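Subject: Re: [Jutton-Upholstery] Brushing up microfiber -- is it worth the bother?

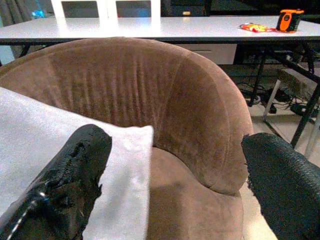
The brown tub chair, with the white cushion on it

Hi everybody,

I have been meaning to answer this one properly, so you get the long version!

An earlier message said:

> We picked up a tub chair at a moving sale and I love the shape of it, but
> the back looks blotchy. Some of it is lighter than the rest and I can't
> tell if it's stained, faded, or if that's just what this fabric does.
> It's some kind of suede-look microfiber. There is no tag left on it
> that I can find. Do I need to have it cleaned? The place in town quoted
> me more than the chair cost. Also, can you put a light cushion on brown
> suede or does the color come off on it?
>
> Any advice welcome. I'm new to the list and to chairs in general.

First of all, welcome! And please don't pay for a cleaning yet. Look at the picture of mine. See how the back is pinkish-tan in places and proper chocolate brown in others, mostly over on the right curve and low down inside? It's all the same cloth. The nap lies one way here and another way there, and the light does the rest. A tub chair shows it more than a square one would, as the back keeps turning and no two parts of it face the window at the same angle.

There is a quick way to find out what you have. Run the flat of your hand up one of the light patches. If it goes dark, it's nap. Run your hand back down and it should go light again. If it stays the same whichever way you stroke it, then you may have fading or a stain, and you can write back and we'll all have opinions.

My routine, for what it's worth:

Vacuum with the soft brush head first, and go down into the crease where the seat meets the back. Mine collects everything. I got a good two-inch drift of crumbs and a Zenberg parking token out of it the first time, and I had only owned the thing a few days.

Then brush. I use a plain nylon nail brush, dry, nothing fancy. Start at the top rim and work down toward the seat in short strokes, all in the same direction. If your chair has faint ribs down the inside of the back like mine does, follow them and don't go across. I went across on my first try and it looked like a badly mowed lawn.

Do the rolled part of the arm last. That's where hands go, so on most chairs it's the part that gets flat and a little shiny, and it needs the most patience. I hold the cloth steady with my other hand and brush in small circles, then finish with long strokes so it matches the rest.

If there really is a spot, look one more time for a cleaning code before you wet anything. Try under the seat cushion if yours lifts out, and on the dust cover underneath. W means water is okay, S means solvent only, and X means vacuum and leave it alone. With no code at all I would test something the size of a dime at the back, low down, and let it dry overnight before deciding. Water rings on the wrong kind of microfiber are a bigger nuisance than the spot was.

Now the cushion question, which is the fun one. Yes, you can! I love white against that brown. The one on my chair has a slightly fuzzy cover, and I like how it looks next to the suede -- two soft things that are soft in different ways. It's a big flat rectangle and I keep it over to one side at an angle, so there's still room to curl up in the rest of the curve. A fat square cushion in a tub chair pushes you right off the front. Flat is the way to go.

As for the color coming off, rub a damp white rag on a hidden part of the chair, press hard, and look at the rag. If it's clean, go ahead. If it picks up brown, stick with a dark cushion for now and test again after a few cleanings. And get a cover that zips off, because white is white and you will be washing it.

Somebody asked in May 2018 about the seam where the inside of the back meets the outer shell, and I don't think it ever got an answer. Mine has a seam following the curve there too. I go along it with a dry toothbrush and leave it at that. I would not use a crevice tool, as the hard edge can catch the stitching.

I still have 4 of those nylon brushes left from the Pritchard order if anybody wants one for the postage. I'll also bring a couple to the Skernamard swap in June, along with a bag of brown microfiber scraps, some of them up to a yard long, which would be great for practicing on before you touch the real chair.

Do send us a picture of yours when you've brushed it. I want to see that shape!

Happy brushing,
your tub chair enthusiast on the Jutton list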